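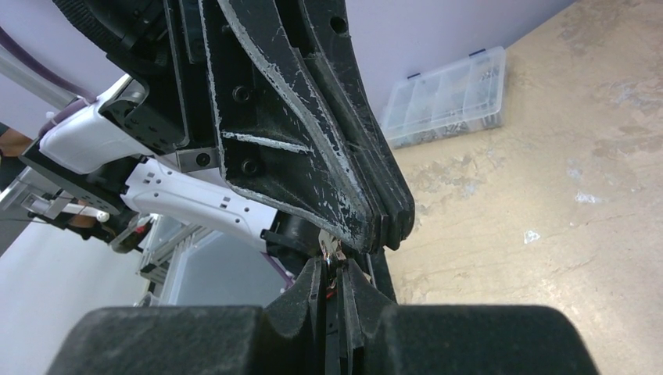

Fereshteh Akbari
Thread

1/ OK so I have spent most of Sunday thinking about a tabletop, and I'm going to make it your problem too. Short version: when a work surface gets ugly, do you clean it, sand it, flip it or throw it out? I have now had strong feelings about all four.

2/ Background for those who weren't here for the shelf thread in July. I look after a little boxed-in table at work. Walls on three sides, beige top, small things get laid out on it all day long and then cleared off again. I didn't build it. I inherited it with a drawer of mystery screws and a roll of tape that had fused to itself.

3/ The top has had a life! Scuffs, faint stains, paler patches where it's worn. I used to think all the marks were dirt, and I went at them with dish soap for a good half hour before I admitted that a worn patch is not going to wipe off. The table looked exactly the same. I smelled like lemons.

4/ Next I tried Zuseo, which is the spray my sister swears by for her stove. It got up one sticky ring (juice? glue? I don't want to know) and did nothing for the stains. Also it left a shine, and a shiny top under bright lights is awful when you're trying to find one tiny silver part you just put down. So I wiped the whole thing again with plain water and a cloth I'd wrung out really well. You don't want to soak a board like this, the edges can puff up and then you have a whole new hobby.

5/ Sanding. I had a sheet of 1000 grit in the drawer and got very excited about it. Please learn from me: 1000 is for polishing, it basically tickled the table. Something coarser would take the marks down, sure, but I don't really know how deep the nice layer goes and I'd be breathing the dust in a space with three walls. I did one square the size of a coaster way back in the corner and stopped.

6/ And then I caught myself wondering why I even want it perfect. The beige is great to work on. Dark things show up, metal shows up, and it goes with the pale walls, which lean a bit lavender toward the back (I would paint my bedroom that color, no joke). The black bar along the front is streaked with white scratches and I've never once wanted to fix that. It's the same kind of wear, I just decided it looked cool on black.
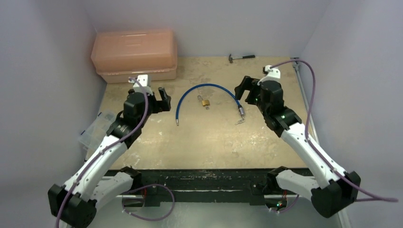

7/ Can we talk about the purple cables though. I love them. I know a cable is supposed to disappear, but you can follow a purple one with your eyes from one end to the other, and with the black ones I'm always tugging on something and waiting to see what moves. If you're buying cable for any desk at all, get an obnoxious color.

8/ What I do want to sort out is the loops hanging down at the front. Plan is soft fabric ties, the Jerel ones that come as a long strip you cut yourself. No zip ties! Zip ties are for people who never change their minds. I'd leave plenty of slack, just get the extra gathered up somewhere my sleeve can't find it.

9/ Priced a replacement top while I was at it. Plattner will cut one to size for 43 dollars, pickup only, and they asked me what finish I wanted and I froze like they'd asked for my blood type. Matte, I think? Somebody please confirm matte.

10/ A few of you asked about flipping the old one over. I got down on the floor with a flashlight to look at the underside and there are old screw holes all over it. Small parts plus holes, no thank you. I'd be fishing things out with tweezers by lunch.

11/ So for now the old top stays. My routine at the end of the day is: everything off, soft brush from the back wall toward me, damp cloth, dry cloth, then the small stuff goes into lidded tubs instead of the open tray I used to use (I dropped that tray exactly once and was finding bits for a week). It takes maybe five minutes if I don't start scrubbing at the stains again.

12/ Still taking votes on the new one. If you've lived with a matte top for a year or more, tell me how it holds up to metal being dragged across it, and whether it shows fingerprints. Photos of your worst scratches very welcome – I will rate them.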